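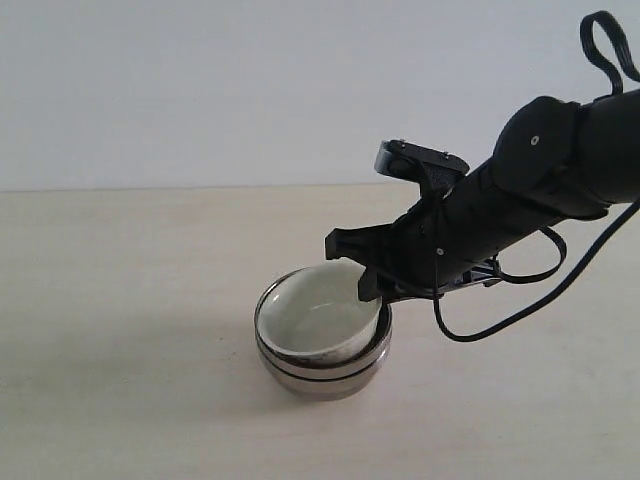
Try the rye at a lower hydration before you blame the starter, came the note from the Tangen bench, and I'm glad I listened, because loaf 3 is the best crumb we've had since January!

2026-03-21, bread notebook, Grutbridge workshop

Picking up from the last entry, where I was convinced the Zata starter had gone sluggish. It hadn't. I fed it last night, left it on the shelf by the window, and by morning it had domed nicely and smelled like green apples with a little yogurt behind it. So the culture is fine and I owe it an apology.

What I changed today:
Rye down to 17 percent of total flour (the rest is the strong white from the big sack).
Water held back at the mix, then the last splash worked in with the salt.
Autolyse 32 minutes. I meant to do 30 and got caught up scraping the proofing baskets.
Folds every half hour, four sets, then hands off.

The dough felt completely different by the second fold. Last time it spread like pancake batter and stuck to everything I own. Today it held its edge, and when I wet my fingers and pulled up a corner it stretched thin enough to see light through before it tore. I love that moment. I did it a couple more times than I needed to.

Bulk went long. The room was cool and I kept wanting to shape early, but the sides of the tub still had that tight look with hardly any bubbles, so I waited. Glad I did. Shaping was easy, just enough flour on the bench and one good drag toward me to tighten the skin.

Loaf 1: straight to the oven after a short proof. Big ear, slightly gummy near the bottom. Underproofed, I think, with a tunnel up one side.
Loaf 2: same dough, proofed longer on the counter. Even crumb, flatter top, mild flavor. Good sandwich bread.
Loaf 3: 14 hours in the fridge, baked cold from the basket. Wow. Blistered crust, open but not holey, and a real tang that hangs around after you swallow. (Loaf 3 comes from the batch I mixed yesterday to the same numbers, so it isn't a perfect comparison. Different sack, too, come to think of it.)

Crust notes: lid on for the first part, lid off until it looked one shade darker than I was comfortable with. The darker shade is right. Every time I chicken out and pull it early the crust goes leathery by supper.

The Prureck stone is still running hotter at the back left. I turned the loaves halfway and it evened out, but anyone using that oven should put the spare tray underneath or the base will scorch.

Starter discard is in the jar on the top shelf, labeled. Please use it! The crackers from last month were fantastic and I'd happily eat them again, extra caraway this time.

Next bake: same formula, fridge proof for all of them, and one loaf with toasted sunflower seeds soaked overnight. Also want to try swapping a spoonful of the rye for spelt. Need more rice flour for the baskets, we're down to the dusty end of the bag.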